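Marre des threads qui disent que pour apprendre un truc à un robot "il suffit de lui montrer". Ok. Je montre des trucs à des robots toute la journée chez Dravine, petit thread entre deux cafés 1/

Deux façons de faire chez nous. La téléop : t'es assis, t'as un bras maître, le bras esclave suit. Et à la main : tu tiens une pince toi-même, tu fais le geste sur la table, pas de bras du tout. On enregistre la trajectoire + l'ouverture des mâchoires 2/

La téléop c'est lent. Très lent. Plier un torchon en téléop, t'as le temps de vieillir. Et le retour d'effort sur notre station Gavico est nul, tu serres trop ou pas assez, tu vois rien venir 3/

À la main c'est le jour et la nuit. Tu sens la matière. Tu vas presque à vitesse normale. Presque, parce que si tu vas VRAIMENT à vitesse normale le robot suivra jamais derrière, et là l'épisode est bon pour la poubelle 4/

Projet du moment : Irna. Du textile, rien que du textile. Petit, mou, poilu si possible. Objectif du mois d'août, 904 épisodes propres. On en a 903. Oui je sais. Le dernier a été rejeté à la relecture ce matin, j'ai pas envie d'en parler 5/

Le poste, côté table. Les moufles puis la chaussette, avec la pince tenue à la main :

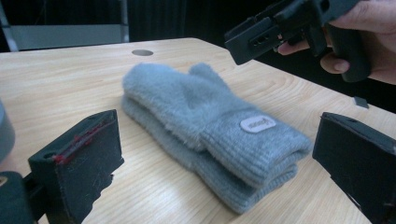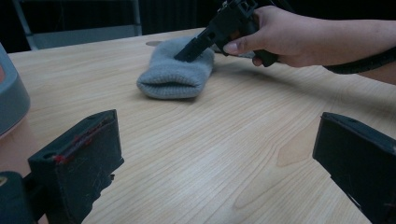 Declercq demande pourquoi on s'embête avec deux pinces sur des objets aussi petits, une seule suffirait largement et ça ferait moitié moins de données à nettoyer 7/

Bonne question en vrai. Une seule suffit pour attraper. Pour retourner, pour séparer deux épaisseurs, pour tenir pendant que l'autre tire, non. Essayez d'enfiler quelque chose dans un bord côtes avec une seule main et deux doigts raides, on en reparle 8/

Et le nettoyage c'est pas moitié moins. Ce qui coûte c'est la synchro entre les deux flux. Une fois que c'est calé au démarrage, tu traites les deux d'un coup. Quand c'est PAS calé par contre, tu jettes la série entière. Perdu 80 épisodes comme ça au début d'Irna, une aprem complète 9/

Ce que j'aurais aimé savoir avant, en vrac :
- varier la position de départ à chaque fois, même quand t'en as marre. surtout quand t'en as marre
- pas corriger un geste raté en plein milieu, sauf si tu veux que le robot apprene à rater puis corriger (des fois on veut)
- regarder où vont tes poignets
- pause toutes les heures, les tendons disent merci 10/

Le truc du poignet c'est sérieux. Avec la pince en main tu fais des rotations que le bras derrière peut pas faire, butée articulaire direct. L'épisode est nickel à l'image, et à la relecture sur le modèle du bras tout est rouge. Les premières semaines j'en faisais plein, je comprenais pas 11/

Autre piège, les hésitations. Tu approches, tu doutes, tu recules d'un centimètre, tu repars. Pour toi c'est rien. Pour la politique apprise c'est une consigne. J'ai vu un bras faire ce petit recul à chaque prise pendant toute une démo client. C'était MON recul. Je l'ai reconnu tout de suite, horrible 12/

Depuis, règle perso : je fais le geste 3 fois à blanc avant de lancer l'enregistrement. Ça prend dix secondes et ça enlève presque toutes les hésitations. Les collègues se moquent mais leur taux de rejet est plus haut que le mien voilà voilà 13/

On me demande aussi si la laine c'est plus dur que le coton. Oui. Ça se comprime, tu crois que tu tiens, tu tiens que du poil. Faut aller chercher plus loin dans la matière que ce que l'oeil te dit. Et ça glisse pas pareil selon l'état des patins. Notez l'état de vos patins les gens, une ligne dans le journal de session, c'est tout ce que je demande 14/

Pour ceux qui veulent savoir si ça remplace la téléop : non, on garde les deux. Tout ce qui est lourd ou près d'une butée reste en téléop. Le mou et le rapide, à la main. Et on mélange à l'entrainement, plus de main que de téléop, le dosage exact on cherche encore 15/

Bon j'y retourne, il me manque un épisode. Si vous avez des retours sur la synchro de deux flux sans déclencheur matériel je suis preneur, les réponses sont ouvertes 16/16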